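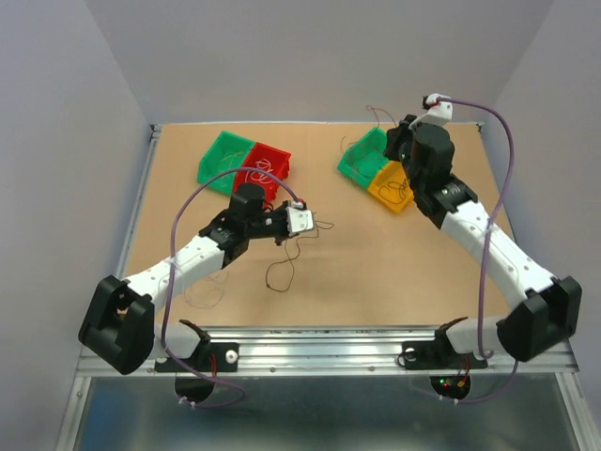

Ticket 2177
Subject: Loose wires and colored bins, sorting table
Opened by: Kheri Rotich
Assigned to: Kibet Mushi
Priority: Normal
Status: Closed

Kheri Rotich, 9:10 am
The wire sort won't match the stock sheet. I went through the Stirkico box twice and the red bin came out at 352 g both times. The sheet says 591 g. The green bin matches. I have not changed anything on the sheet. Can someone check before I put the wires away?

Kibet Mushi, 9:35 am
Did you zero the scale with the empty bin on it? The bins are not all the same weight. Also check which line you are reading. Red and green are next to each other on the sheet and the columns are narrow.

Kheri Rotich, 9:50 am
Zeroed with the red bin on, then added the wires. Reading the red line. Tried the other scale from the Prajapati cabinet and got the same number.

Kibet Mushi, 10:20 am
OK, so the scale is fine. Two things to look at:
1. Wires still on the tabletop. Anything short ends up against a wall or in a corner.
2. Wires in the wrong bin. Pull out anything with a crimped end and weigh it separately. Those used to go in red and were moved in August.

Kheri Rotich, 11:05 am
Swept the tabletop and the corners. Found a few short pieces, 2 g total. No crimped ends in red. They are all in another bin already, and that bin is over by close to what red is missing.

Kibet Mushi, 11:15 am
Then the sheet is the problem. The red line was never updated when the crimped wires moved. I'll fix the stock sheet. Please write the new contents on a label for each bin and use the Flamunari tape, the other kind peels off plastic.

Kheri Rotich, 1:40 pm
Labels done. Reweighed red with the short pieces added, 354 g. Please use that number.

Kibet Mushi, 2:05 pm
Sheet updated, old copy moved to the archive folder. Closing. Reopen if the next Stirkico box comes out wrong.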